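Writing the Rules for a Shared Table
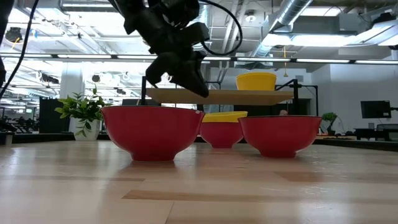 The bowl table at Ilex. The gripper is clear of all three red bowls.

February 18, 2019

The rulebook at Ilex is two pages long and it used to be longer. The woman who wrote it runs the manipulation lab there, and she asked that the lab's name go in this piece and hers be left out. She has spent most of her working life around robot arms, first in a parts plant and now in a room with potted plants and office chairs in it.

"The plant was easier," she said. "You had a fence. If the gate was open, the arm had no power. You didn't have to argue about it."

The lab has no fence. People sit at desks in the same room while the arms handle dishes. So the first page of the rules is about people and the second is about the table. She wrote the people page first and says it has hardly changed. One person is the operator, and the operator is named out loud before the arm is powered. The operator keeps a hand near the stop button and does nothing else. Anyone may call a stop, and the operator does not ask why until the arm is still.

"We had a very good engineer who wanted to know why first," she said. "He works on software now -- he's happy there."

The table page took more work. The first draft came from a checklist called Trurnia that the lab bought along with its first arm. It had 67 items. She kept track of which ones people filled in and which ones they ticked without reading, and by August she had cut it to the ones that had caused a stop or should have.

Several are about bowls. A stack is to be written up as a stack, with the number of bowls in it, so that the next shift doesn't set up a single one and call it the same task. A bowl inside a bowl of another color gets its own line. Nothing breakable goes on the raised shelf. Cables are checked by hand through the full swing of the arm, with the power off, before the first run of each shift.

"Cables are what I worry about," she said. "People look at the fingers. The fingers are slow and everybody is watching them. A loop of cable can catch on something behind you, and then the arm is pulling on it and doesn't know."

The lab logged 455 stops in the last year under the new rules. I asked if that was a bad number. She said she would be more worried by a small one. Most were called by the operator, and most of those were for an arm headed somewhere it had no reason to go. A few were called by people walking past with coffee.

She is less sure about speed. The written limit is the same whether or not a person is inside the taped line on the floor, and Conine, the outside firm that reviews the lab's safety file, would like two limits. She has held off. Two limits means someone has to decide which one applies, and she doesn't trust that decision at the end of a shift. "Maybe with a sensor doing it," she said. "I'd want to see it work for a good while."

New staff get five supervised sessions before they can be named operator. The Bhardwaj site, which shares the rulebook, started with fewer and has since gone up to match.

She expects to change the rules again this year. The section on handing an object to a person is still blank except for a heading and one line, which says that it isn't allowed yet.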